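Is four nights in Torosside too long in February?

Posted in Travel Help > Islands and Coast

Hi all! My sister and I have finally booked our week off and we're trying to split it between Torosside and Nitimura. The flights are done (689 dollars each, which hurt a bit) but nothing else is. Right now I've got four nights in Torosside and three in Nitimura, and my sister thinks I've got it backwards. We like walking, eating, and old harbor towns, and neither of us is much of a beach person. I've read that half of Torosside shuts down in winter, then I read somewhere else that February is when you should go. Which is it? Also, does anybody know if the ferry still runs in the evening? We land at 3 p.m. and I'd rather not pay for a hotel by the airport.

marrowfat_jo

pellgate62
I've been to Torosside twice in February and I'd keep your four nights. It's quiet, sure, and the big seafront places had their shutters down both times, but the streets behind the harbor were open and full of people eating lunch. Bring a real coat. The wind comes straight up the hill in the afternoon and my little rain jacket did nothing at all.

Book a room above the harbor if your knees are OK with stairs. We paid 139 a night with breakfast last time and they gave us a heater without our asking. The coast path to Skellunton is the walk I'd plan a day around. Start before 10 a.m., take lunch with you, and catch the bus back from the church. It fills up with school kids, so stand near the front of the line.
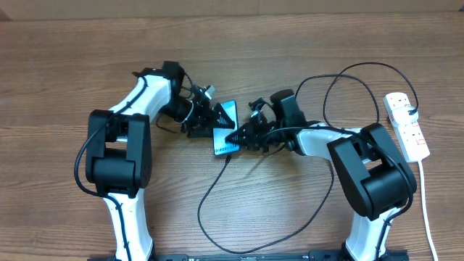

Photo: pellgate62

On the ferry - in winter the last one left at 5:30 when I was there. With a 3 p.m. landing you can make it, but only if you've got carry-on bags and go straight to the pier. The ticket window takes cards now. If you miss it, there's a shared van that goes the long way by road and takes up to three hours. I've done that too and slept through most of it.

For Nitimura, three nights is fine. See the upper town on your first morning and leave the market for the second, when you know where you're going. I got badly lost in there with a bag of oranges and came out on the wrong side of the river.

tindercove
disagree, do 3 and 4 the other way around. torosside is pretty but we ran out of restaurants by the third night and it rained. nitimura has way more indoors stuff

wrenhollow_k
I'm somewhere in the middle on this one! I'd book three nights in each and leave the last one open, because February weather out there changes so fast that you might be really glad of the choice. We did that and ended up spending our spare night in Vainio, a tiny place on the train line between the two, with 12 rooms in the only guesthouse and a fish soup I still think about (ask for the bread with seeds). Do call ahead in winter, they don't answer email much.

One thing on the Skellunton path: the upper section gets muddy after rain and there are 300 steps down at the end, so poles are nice to have if you own them. And check the ferry times again the week you go. Ours had moved half an hour earlier than the printed schedule and we had to run for it.

marrowfat_jo
Thank you, this is so helpful! Vainio wasn't even on our list. I've told my sister about the soup and she's already looking up trains. Carry-on only it is.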